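**Ticket 243 – Label printer at Gukstead drops the last line of the address**

Status: open (was closed, reopened by me)
Site: Gukstead, packing office
Also affected: Fomstead, but see below

09:10
Picked this up again. The previous entry says "resolved by driver update". I don't believe it. The driver was updated in September and the first complaint after that came in before lunch the same day. Whoever closed it printed one test label with a three-line address, saw three lines and went home. The fault only shows on addresses with five lines or more.

What we know, leaving out what people have told me they think:

- Postcode line missing on long addresses. Short ones are fine.
- Happens from the Munro order screen. Does not happen if I paste the same address into a plain text file and print that.
- Same result over the network and over USB.
- Swapping the label roll made no difference. I was told it had "definitely helped". It was the same brand of roll.

09:40
Rang Grarix support. They asked me to turn the printer off and on. I did. They asked me to do it again with the cable out. Did that too. Then they said our labels must be non-standard. They're the ones Grarix sold us.

Asked whether the print template has a fixed height for the address box. The answer was that the template "adjusts dynamically". I asked where that was documented and was told it would be emailed.

10:25
No email. Opened the template myself. The address box has a height set in it, plain as day: 600, with no unit given. If it adjusts, I can't see what does the adjusting. Changed it to a bigger number and saved a copy as address_tall. Have not touched the original.

Printed the five-line address from the copy. Postcode is there. Printed it again. Still there. I'm not calling that a fix – two labels isn't much of a test, and the last person stopped after one.

11:15
Ran the morning's backlog through address_tall. Two labels came out with the postcode overlapping the barcode. Both had a company name long enough to wrap, so they end up as six lines. They looked all right from a distance but the hand scanner wouldn't read either of them. Reprinted both by hand with the company name shortened.

So there are two problems. The box is too short, and nothing stops it growing into the barcode once it's made taller. The driver has nothing to do with either, as far as I can tell. I'd like the September note corrected but I'll settle for it being ignored.

11:50
Fomstead say they have "exactly the same issue". Asked them for a bad label. They sent a scan of one with all its lines present and the text printed faintly down the left side. That looks more like a dirty print head to me. Told them to clean it and raise their own ticket. Please don't merge it into this one.

13:30
Email from Grarix. It's a link to the general user guide, and the page on templates says nothing about height. They also suggest we update the driver.

14:05
Tried moving the barcode down and dropping the font one size. Six lines now clear it. Scanner reads the result at arm's length and close up. Haven't tried seven lines, and I'm told we never get them. I was also told we never got six.

To do before anybody closes this:

1. Print a seven-line address and scan it.
2. Get the carrier to confirm they accept the smaller text, in writing.
3. Make address_tall the default in Munro. I don't have the rights for that.
4. Leave the old template where it is until a full week has gone by with no complaints.

Leaving it open at medium. Attachment follows.
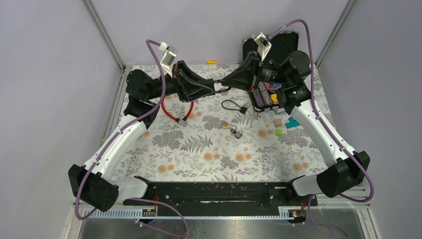
**Huguette Lachance:** I can set the default in Munro, but I'd hold off until you've done the seven-line one. We've got at least one hospital customer with a department, a building and a floor on every order, so it will come up. And are you sure it's the template and not the export? When I pull the same order as a spreadsheet, the postcode sits in the same cell as the town. I'd want that ruled out first.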